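Speaker notes – gripper and controller comparison, simulated household set
Talk length 20 minutes, questions after. Notes follow slide order.

Slide 1. Title
Leave it up while people sit down. Say which work this covers: the August runs only, one mobile base, two grippers, two controllers. The earlier bench work at Pernbridge used a fixed arm and is a separate report. If anyone asks for those numbers, point to the report and move on.

Slide 2. What was compared
Two grippers. Roltgate is the parallel-jaw unit, flat pads, position command only. Tristel is the underactuated one, where each finger closes on a single tendon and the grip force comes from the current limit.
Two controllers. The baseline is a joint-space planner with a fixed approach pose. The second is Căpraru, our Cartesian impedance controller with the approach direction left free inside a cone.
That gives four combinations. Each combination got the same starting poses and the same random seeds. Mention that the seeds are shared, as the paired comparison on slide 7 depends on it.

Slide 3. Budget
3000 episodes per combination. An episode ends on a lift held for two seconds, on a collision above the force threshold, or on timeout.
568 episodes were thrown out across the whole set for solver faults – mostly interpenetration at reset. They were removed in matched groups, so if one combination faulted on a seed, that seed was dropped from all four. Do not skip this. It was the first question at the internal run-through.

Slide 4. Onboard view

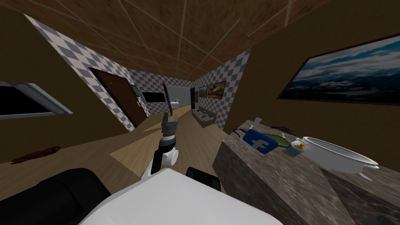 Camera placement is the part of the setup that caused the most rework. The camera rides on the base, and with the arm raised the body takes up the lower middle of the view. The gripper then sits in line with whatever is straight ahead. On the right there is a counter with a large white pot on it, and a green plate and a blue box further along, so the targets differ a good deal in height and width. Point at the pot handles and say that side handles are where the two grippers differ most in how they want to approach. Then point at the tilt of the room. Our pose estimator has to take this out with the base-to-camera transform, and an error of one degree there shows up as a sideways miss at the end of the reach.

Slide 5. Camera calibration
Short slide. We solved for the camera transform once per configuration, then froze it. The first version re-estimated it online and drifted whenever the gripper covered a large share of the view. Freezing it removed the drift and cost us nothing on these tasks.
Give the limitation: in simulation the mount does not flex. On hardware it will.

Slide 6. Results by gripper
Show the bar chart, gripper only, controllers pooled.
Flat and thin objects: Roltgate ahead. The pads can get under a rim with a straight approach, and the Tristel fingertips curl too early.
Round and wide objects: Tristel ahead, by a smaller margin than we expected.
Boxes: no difference worth talking about. Say so and do not dwell on it.

Slide 7. Results by controller
Paired by seed. Căpraru gains on both grippers. Most of the gain is in fewer threshold collisions, and very little is in better final grasps. The baseline finds good grasps too, but it hits the work surface edge on the way in.
Timeouts went up with Căpraru. The free cone lets the arm hunt near a joint limit. We have a patch for this and it is not in these numbers.

Slide 8. Interaction
The best pairing is Tristel with Căpraru for wide objects, Roltgate with Căpraru for thin ones. There is no single winner and the table should be read by row.
If short on time, cut this slide and keep slide 7.

Slide 9. Known problems
Contact friction was set to one value for all surfaces. Stone, metal and cardboard do not behave alike.
Cables are modeled as rigid bodies, so they were left out of the target list.
The force threshold was picked by hand. We repeated a small subset at double the threshold. The order of the four combinations held, but the gap between controllers shrank.

Slide 10. Next
Hardware runs with both grippers on the same wrist flange. Same object classes, far fewer trials. The timeout patch goes in first.
Leave the contact address on screen. Backup slides 11 to 14 hold the per-object tables and the controller gains. Slide 13 has the old gains on the left and the current ones on the right.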